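### 4.2 Deformable bagging, wrist view only

Setup same as 4.1, minus the overhead camera. We ran the Famo policy on the zipper-bag task, 80 trials per condition, all on a tabletop with a printed cloth and other household textiles left in place. Clutter was not removed between trials – deliberate, the Gendex baseline was tuned on bare tables and we wanted the harder case.

Main problem is film. Clear plastic gives almost no depth return, and glare moves with the wrist. So the policy keys on the press-seal ridges instead, which show up as parallel lines in RGB even when the rest of the bag dissapears. Grasp point is set at the lower end of the bag, fingers closed, then held for the rim check. Two failure types: ridge detector locks onto a crease in a neighboring bag, or plaid showing through the film gets read as a edge. The second is worse. Masking by color did not help much; masking by line spacing did.

Figure 2. Wrist view, fingers pinching the lower end of the zipper bag, ridges along its right edge. Vacuum storage bag with folded plaid textile at left.

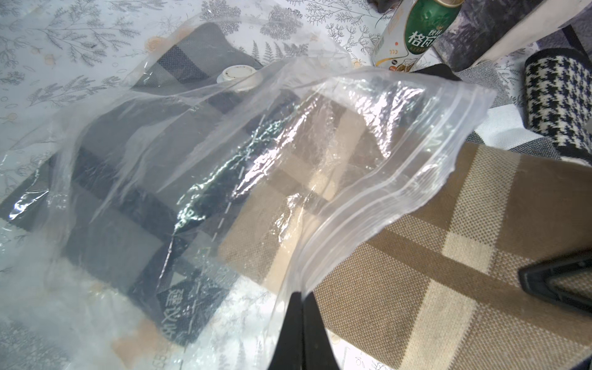

Wirlow asks whether line spacing still holds once the bag is twisted, and wants the twisted trials reported in their own row before the Zapata comparison goes in.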